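Stand: Mai. Getestet in der Werkstatt von Gornden, Greifzelle mit Zweifingergreifer, Handgelenkkamera und fester Kamera am Gehege.

# Steckaufgabe selbst nachprüfen: Was ein Greifer am Montageplatz wirklich kann

Wer in den letzten Jahren eine Messe besucht hat, kennt den Satz: Die Maschine räumt bald die Spülmaschine aus und montiert nebenbei Regale. Ich glaube das erst, wenn sie Klötze zusammenstecken kann, und zwar auch dann, wenn ich vorher die Teile verschoben habe. Die folgende Anleitung ist für Leute gedacht, denen jemand so eine Zelle verkaufen will.

## 1. Teile auswählen

Nehmt Kunststoffteile mit eckigen Formen, die ineinander oder aufeinander passen sollen. Ein Grundteil mit Schlitzen, zwei lange Stäbe und zwei verzweigte Stücke reichen völlig. Verschiedene Farben machen das Protokoll einfacher, weil dann niemand »das längere Teil hinten links« schreiben muss.

Keine Einlegeform verwenden! Dilek Gökçe hat uns bei Bultow eine Vorführung gezeigt, in der jedes Teil in einer gefrästen Mulde lag. Das lief tadellos, sagt aber über Hausarbeit gar nichts. Kein Besteckkasten sieht so aus.

## 2. Ausgangslage herstellen

Legt das gelbe Grundteil auf den Boden der Zelle, Blau und Grün darüber, die übrigen Teile in Reichweite. Vor dem ersten Lauf die Kameras prüfen: Sind die Finger und das Grundteil gleichzeitig zu sehen? Spiegelndes Metall macht hier gern Ärger.

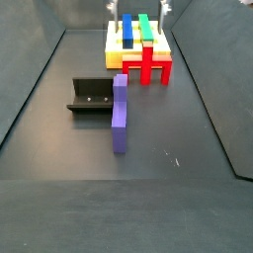

*Abb. 1: Greiferfinger am gelben Grundteil mit blauem und grünem Stab, davor das rote und das violette Teil.*

Danach alles von Hand um eine Fingerbreite verschieben und das Grundteil etwas drehen. Wenn der Anbieter an dieser Stelle nervös wird, notiert das bitte auch.

## 3. Greifen und Fügen getrennt werten

Der häufigste Trick in Prospekten ist, das Anheben als Erfolg zu zählen. Anheben ist der leichte Teil. Wir führen deshalb zwei Spalten:

- **Gegriffen:** Das Teil ist zwischen den Fingern und hat keinen Kontakt zum Boden.
- **Gefügt:** Das Teil sitzt, der Greifer ist offen und weggefahren, nichts kippt nach.

In unserer Reihe mit 86 Versuchen wurde 41-mal sauber gegriffen und gefügt. Arturo Leone findet das ermutigend. Ich würde einem Lehrling nach dieser Quote keinen Hängeschrank anvertrauen.

Verzweigte Teile sind die interessanteren. Ein gerader Stab verzeiht einen schiefen Griff, bei einem Stück mit seitlichen Armen stimmt danach die Lage der Schenkel nicht mehr. Lasst den Arm nach dem Anheben kurz halten und schaut euch das Bild der Handgelenkkamera an, bevor er weiterfährt.

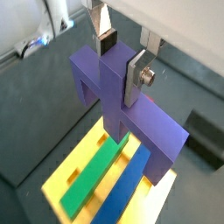

Beurteilt in dieser Haltung drei Dinge: Wie weit innen sitzt das Teil zwischen den Backen, steht der mittlere Balken gerade, und wohin zeigen die abgewinkelten Enden? Wer hier schon Schräglage sieht, kann den Versuch trotzdem zu Ende laufen lassen. Eine gute Steuerung müsste das ausgleichen, und genau das wollen wir wissen.

## 4. Zeit messen, und zwar die ganze

Stoppuhr an, sobald die Teile liegen. Stoppuhr aus, wenn das letzte sitzt. Pausen, Neustarts und das Zurechtrücken durch einen Menschen zählen mit. Wir brechen nach 30 Minuten ab. Marisol Grajales hält das für großzügig, sie steckt dieselben Teile zusammen, während sie telefoniert.

## 5. Ergebnis einordnen

Für den Einsatz in der Fertigung, immer gleiches Teil, immer gleiche Lage, kann so eine Zelle taugen. Condori und Gusach bieten dafür Pakete an, und da lässt sich über Preise reden. Für Küche, Keller und Kinderzimmer sehe ich es nicht. Solange fünf farbige Klötze auf grauem Boden eine Aufgabe sind, bleibt die Wäsche bei mir.

Das Protokollblatt gibt es bei Walter Chávez, Zimmer 1289. Bitte die Spalte »Eingriff von Hand« ausfüllen, die blieb beim letzten Mal bei allen leer.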